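Section 4. Running the two-arm table for visitors

Read this section before an open day or a booked demonstration. It assumes that you have finished Section 3 and that both arms home without errors. It was written by Joar Rustad after the July open day at Hustdale, and it is less cheerful than the Preltora sales sheet.

4.1 Before the doors open

1. Power up 60 minutes ahead. The sheet says the arms are ready at once. We have never found this to be so.

2. Check that the bases are tight on the front rail. Pull each one by hand with the power off.

3. Follow every cable from the wrist back to the base. Any loop that can catch on an object needs another tie.

4. Set out the objects: the small black cabinet with pink drawers, the perforated basket, the open suitcase with the folded cloth in it. Don't add props on the morning of the visit. A prop that hasn't been rehearsed will fail in front of the largest group.

5. Walk through the routine once at low speed with one hand on the stop button.

CAUTION: Keep visitors behind the line on the floor whenever the arms have power. An arm that is standing still may be about to move.

4.2 Placing the objects

6. Leave clear tabletop between the cabinet and the rail. A drawer needs that space when it is open.

7. Stand the suitcase at the back right with the lid up. Make sure the right forearm can pass over the lower shell without touching the latch.

8. Look at the wrist view as well as the view from outside. The casters are easy to forget until a gripper is next to one.
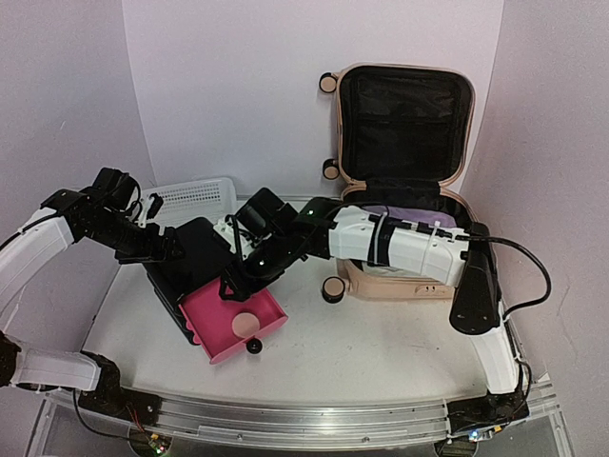
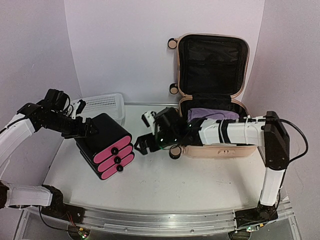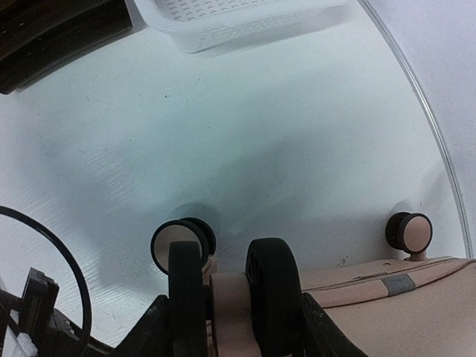

9. Write down where each object sits before you let anyone in. The software is sold as not caring about position. Treat that as a claim you haven't tested.

4.3 During the demonstration

10. Say at the start whether the arms are being steered by a person or running by themselves. If you switch between the two, say so again. Most of the complaints in the Hustdale guest book came down to this one point.

11. Run the routine no more than 3 times per group. After that people stop watching the arms and start leaning on the table.

12. If a grip fails, stop and let the group see that it failed. Do not reach in and fix the object while talking about something else. Visitors notice.

13. If someone asks for a success rate, give the figure from your own log, with the number of attempts next to it. Ours is 94 percent over 1,201 attempts, all on our own table with our own objects. It says very little about a kitchen.

NOTE: The Gedine control panel shows a green "task complete" message when the motion ends. It does not check that the object is where it should be. Don't read this message aloud as a result.

CAUTION: Never hand an object to a gripper for a visitor's photo, even when asked nicely.

4.4 Questions you will get

"Could it do my laundry?" Answer no, unless you have seen it do laundry.

"How long did it take to set up?" Include the days spent on cables.

"Is it safe for children?" Point to the floor line and leave it there. The Adebisi safety form covers the room, and it doesn't cover a child's hand on a moving joint.

4.5 Closing down

14. Move both arms to the rest pose before cutting power. The joints go slack without it, and a wrist can drop onto whatever is under it.

15. Enter all failed runs in the log the same evening, including the ones visitors didn't see.

16. Shut the drawers and close the suitcase by hand. Check the casters for wear and wipe the tabletop with a dry cloth.

If an arm will not reach the rest pose, leave the power on and go to Section 6.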